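Let the kids pick the boring task

I help out with the robotics club at my daughter's school on Mondays, and I've got a bone to pick with the way we score these student projects. The big regional contest gives you 200 points for "creativity of concept" and 11 for doing the same thing twice in a row. Eleven! So every team shows up with a robot that waves a flag and plays a song, and half of them fall over before lunch.

Our team went the other way this year. Bhavana Bhat, who's fifteen and stubborn in the best way, wanted an arm that picks up ordinary groceries and puts them down again. Stuff in crinkly wrappers, stuff that squishes, stuff that's shiny and confuses the camera (and boy, does shiny confuse the camera). Hugo Leclerc wrote most of the grip code and keeps a notebook of every single try.

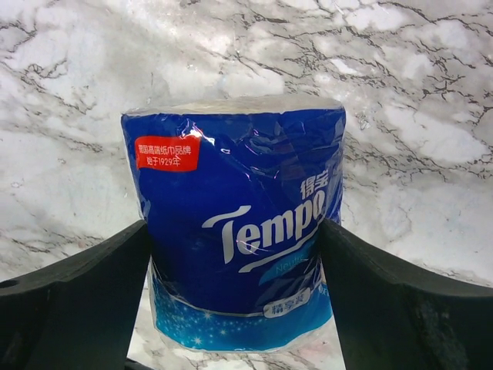

They want 300 tries in that notebook by March, and I think that's worth more than any light show. You learn so much from the fortieth squeeze of the same package! How hard is too hard? Do you come in from the sides or from the top? A kid who has argued about that for an hour with a friend knows something about engineering.

I know, I know, repetition doesn't look great from the bleachers. Silviu Furtună, who coaches the other team, told me parents would be bored stiff. Maybe so. I'd still move 100 of those creativity points over tomorrow, and I've written to the organizers to say it.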